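Search this site Enter keyword Go

Last updated: Sat 17 July

Ovorley says its market is older than Whiteley's. The proof is thin

The town of Ovorley announced this week that it has found evidence of a royal market grant dated 1266, which would make its weekly market older than the one in neighboring Whiteley and, according to the town's press release, "one of the great trading centers of the medieval north."

That is a lot to hang on one sheet of parchment, and the sheet in question is a copy.

The document turned up in January, when the survey firm Bavano was hired to scan papers held at Stostolier Priory. It lists grants said to have been made to the priory's tenants, among them the right to hold a market on one day a week and a fair lasting 3 days each summer. The date appears in the heading. The handwriting is a good deal later, probably by two centuries, and the town doesn't dispute this. Its release describes the sheet as "a faithful transcript of the lost original."

How anyone can tell that a transcript is faithful when the original is lost was not explained. Asked about it by this newsroom, the town's heritage office said that a full report would follow. It gave no date.

Medieval religious houses had good reasons to produce old-looking grants. A market meant tolls, and tolls meant income, so when a neighbor challenged the right to collect them it helped to have a king's name on paper. Plenty of priories copied real charters honestly. Others improved them along the way, and a few made them up from nothing. The Stostolier sheet could belong to any of those groups. The king's own clerks kept rolls of the charters they issued, and by the town's own account the Ovorley grant has not been found in them. The release puts this down to "gaps in the record."
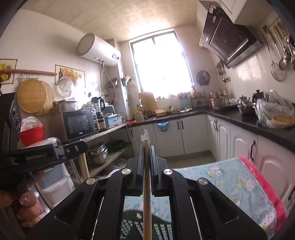

A bamboo tray and a round cutting board hang on a kitchen wall.

The second piece of evidence is a group of 109 coins dug up in a field east of Ovorley church. The release calls them "the spilled purse of a busy marketplace." They are cut halfpennies and farthings for the most part, the small change of the period, and they were found spread over a wide area by people with metal detectors over many years. Coins like these come out of plowed fields all over the county. Some were dropped by people going to market, and some went out with the household waste when it was carted off to manure the crops. Without a record of where each one lay, it is hard to say which. No such record has been released.

Then there is the matter of size. The town now says medieval Ovorley had a population of about 1000, a figure that has already been printed on a banner at the bus station. The figure seems to come from a tax list that names heads of household. To get from there to a population you have to multiply by a family size, and nobody at the time wrote that down. Choose a bigger family and you get a bigger town. The release doesn't say what multiplier was used, or whether the outlying farms were counted in.

Whiteley, for its part, has not answered with anything much better. Its claim to the oldest market in the valley rests on a Victorian plaque and a line in a local guidebook that gives no source. A statement from the Whiteley town office said it was "confident in our heritage" and pointed out that its market still runs, which is true but doesn't settle anything about the Middle Ages.

Bavano has been more careful than its client. The firm's summary, which is attached to the release as a separate file, says only that the sheet "purports to record" a grant and recommends that the parchment and ink be examined before any conclusion is drawn. The word "purports" doesn't appear in the town's version.

None of this means the grant is false. Many small places did receive market rights in those decades, and a copy made later may be all that survives. Ovorley sat on a useful river crossing and could well have had people selling grain and eels there long before any king was asked about it. But the town has asked for public money to put up new road signs carrying the date, and the request goes to a vote before the ink tests have been booked.

The sheet stays at Stostolier, where it can be seen by appointment. The coins are in storage.

Get our local history newsletter every week. Enter your email to sign up. You can unsubscribe at any time.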